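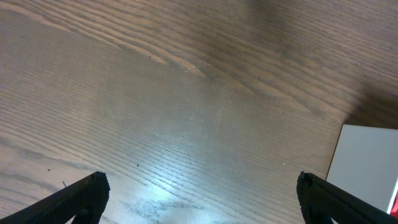
Kivis claims record night for awards show, with a few caveats

Kivis says this year's Prernero Awards drew the biggest audience in the ceremony's history. The streaming service put out its announcement on 22nd July, less than a day after the broadcast ended, and it is worth reading slowly.

The company's figure includes anyone who watched for at least two minutes, live or on demand, on any device, along with people who saw clips in the Kivis app. Under the old deal, when the ceremony went out on the broadcast channel Lukus, the published number was an average across the full show. The two can't be compared. Kivis compares them anyway, in the headline of its own press release, and only gets round to the change of method in a footnote.

No average audience has been given. Asked for one, a spokesperson for the service said it "doesn't reflect how people watch today" and that there were no plans to release it.

It would be a surprise if the show hadn't done reasonably well. It was put on the front page of the app for every subscriber and started playing by itself when the app was opened, which makes two minutes a fairly low bar. Anyone who went off to find the remote may have been counted.

The ceremony itself ran 35 minutes over its planned slot, despite a promise in the spring that it would be shorter. Four craft categories, including editing and sound, were handed out before the stream began and shown as a short reel after the second musical number. Kivis had said that all winners would get "their moment on screen". The reel gave them a few seconds each, and no speeches.

The night's main prize went to Myung, the slow-moving family drama that had been the favourite from the day nominations were published. It also took the awards for writing and directing. The series happens to be made by Kivis, as were more than half of the nominees for best drama. The organisers say the streaming deal has no bearing on voting, which is carried out by members of the academy and checked by outside scrutineers. There is no evidence to suggest otherwise, though the rules on who may join were changed in December, a few weeks after the deal was signed, and the academy has yet to publish an updated list of members. It says there are now 2000 of them, double the 1000 it reported before the change.

Viewers were also offered a vote of their own for the first time, on a prize for favourite scene. Kivis called the response "overwhelming" but has not said how many votes were cast. The winning scene was from Myung.

Lukus, which carried the awards for more than a decade and let them go after several years of falling ratings, filled the slot with a repeat of a quiz. It has not published a figure for that either, although it did manage a short statement wishing the ceremony well in its new home.

Advertisers may be harder to win over than the press office. Kivis sells the breaks in its live events on the basis of total reach, and buyers have been asking for independently measured numbers since the service moved into live programming. The company says it is "in talks" with a measurement firm. It said the same last year.

The deal has three more years to run. The academy has confirmed that the next ceremony will stay with Kivis, that it will be held in the same hall, and that 200 seats will be set aside for subscribers chosen by draw. It has also promised a shorter show.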